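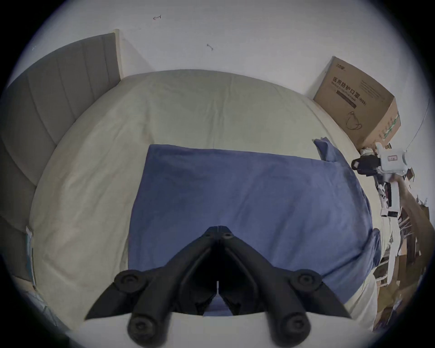
Hand-held gripper over a blue blanket, mid-session.

About the Rutherford Bench

Rutherford is a small workshop in Hurkbridge that looks after hand-held grippers. We set them up, we service them, and we fix what happened to them in between. Our customers collect handling data in ordinary rooms, with bedding and laundry and whatever else people own, and ordinary rooms are hard on a linkage.

We started with 2 grippers and a borrowed vise in Grernamham. The vise went back eventually. The move to Hurkbridge in February gave us a proper bench, better light and a landlord who asks what we do and then visibly regrets it.

What happens to your gripper

Every tool that comes in gets the same treatment. The pivot caps come off and we clean the lint out from behind them. Blankets are the worst for this – a fuzzy one can fill a joint faster than a month of cardboard boxes. Then we check the play in each finger, set the gap where the tips meet, and look at how the fingers sit in the camera's view. If one closes ahead of the other, we start over, with tea.

After that the gripper does 80 open-and-close cycles on the bench and a shorter run on real fabric. We keep a drawer of fabric for the purpose. It is the best-organized drawer in the building, and the screws are jealous.

The Ikham log

Each repair goes into a record we call Ikham, after the village where we thought of it in a traffic jam. It now holds 1015 entries, a depressing number of which read "lint." You get a copy of yours with the tool, including the gap setting, so you can check it yourself after a bad drop.

Working with us

Send the gripper with its cable and a note about what it has been picking up. Please don't oil it first. We know you mean well – so did everyone else whose fingers arrived glued together with dust. Most jobs take 2 working days, longer if we have to make a part.

Page updated Oct 22, 2026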